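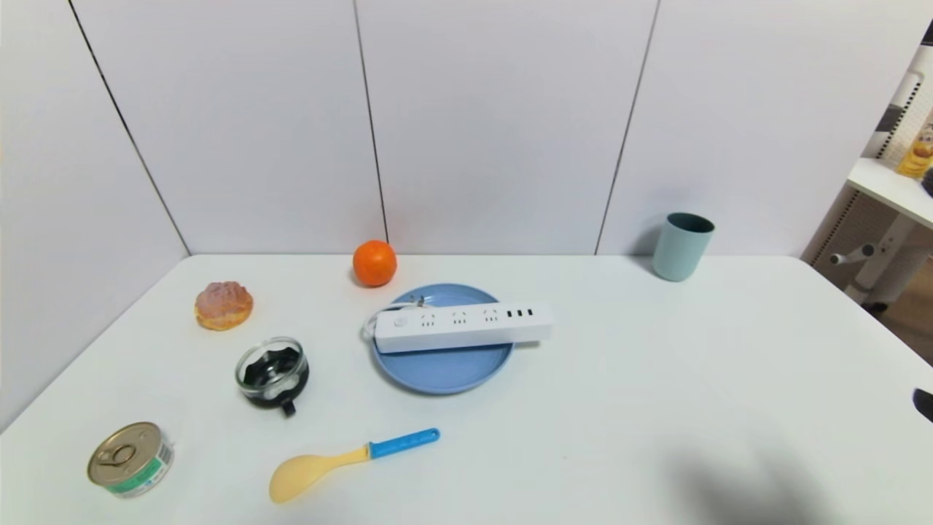
**Domnica Moldovan** · @domnicam · Sunday

Right, I've been asked how the move to Geddale is going, so have a thread while the kettle boils. Mostly it's about the choir.

**1/** I'd sung alto with the Wolska singers for years and I cried in the car park after my last rehearsal, like a proper wally. Somebody gave me a card with all the signatures in and I still can't read half of them.

**2/** So first week here I went looking for a new lot. There are two choirs in town. One wants an audition, sight reading and everything (no thank you!). The other is called Setia, meets above the library, and the poster just said COME AND SING in felt tip. Guess which.

**3/** Nineteen of us that first night, and I got sat with the tenors by mistake and was too shy to say. Sang a whole evening of tenor. Quite liked it?

**4/** Tudor Oprea runs it. He learns everything by ear and teaches it the same way, line by line, you sing it back until it sticks. I've had sheet music in my hands since school and without it I felt like I'd come out with no shoes on.

**5/** By the second month I could hold a part without looking at anything. Went round the supermarket humming the low line of a lullaby and a man by the yoghurts joined in on the tune. He's a bass. Of course he is.

**6/** Rehearsals finish at 20 past nine and then it's the pub, where they carry on singing, so really they don't finish.

**7/** We've got a concert in April. Doing the Munteanu set, which is five songs about rivers and one about a goat. The goat one is the hardest by miles, the altos come in before anyone's ready and it's so FAST

**8/** Someone asked in the replies about breathing. I'm no teacher but what's helped me is marking where I breathe by the words and not the bars. Also don't eat crisps beforehand. Learnt that in front of people.

**9/** And yes, I own up, I'm an alto again now. Tudor moved me back when two of them left for uni. I do miss the tenors, they share their mints.

**10/** If you're near Geddale and fancy it, doors open at seven, bring a drink and a jumper, the heating up there is a rumour. Come and stand next to me. I'll be the one lost on page 22 of a song everyone else knows by heart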